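About Mowat

Mowat teaches robots to do assembly work by having people do it first. We were set up in Wenville by Greer Tosh, who had spent a long time writing motion programs for car parts suppliers and wanted a quicker way to get a new job running. The firm now employs 22 people on one site, with the workshop on the ground floor and the software group above it.

What we do

A customer sends us a part and a description of the task. An operator then carries out the task through the robot, using one of two methods. In hand guiding, the operator holds the arm and moves it through the job while the joints are slack. In remote control, the operator wears a tracked glove and works from a desk, and the robot hand follows the movement of the fingers. Hand guiding suits large, slow moves. Remote control is used where the fingers matter — trim, clips, seals and cable work.

Each run is recorded as joint positions, motor currents and wrist camera video on a common clock. Runs are checked by a second person before they are accepted. Failed runs are kept and labelled as such, as they are needed in training.

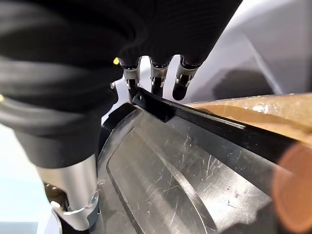 Demonstration Team, Wenville

The Demonstration Team records all customer tasks. Much of its present work is on moulded plastic parts with long edge strips, handled with a three-fingered hand in a fabric sleeve. Placing the fingertips along a narrow strip is difficult to program by hand, because small errors in angle tip the strip out of line. An experienced operator corrects for this without stopping, and the corrections are what we record.

New operators train for one month, normally starting in September. They begin on hand guiding, move to the desk after an assessment, and record customer work only once their accepted runs are consistent. No background in robotics is required. Several of our operators came from fitting and upholstery.

Our software

Recordings are managed in Mamon, which we wrote and maintain ourselves. It holds the runs for each task, the notes of the checker and the version of the part used. The current trim library in Mamon contains 2,593 runs, of which 1,665 have been accepted for training. Customers receive the full set for their own task, including rejected runs, in an open format.

Visits

The workshop can be seen by appointment. The next open afternoon is on 24th November, at Unit 54, Grelcombe Road, Wenville. Closed shoes are required on the workshop floor, and visitors who wish to try the glove should tell reception on arrival.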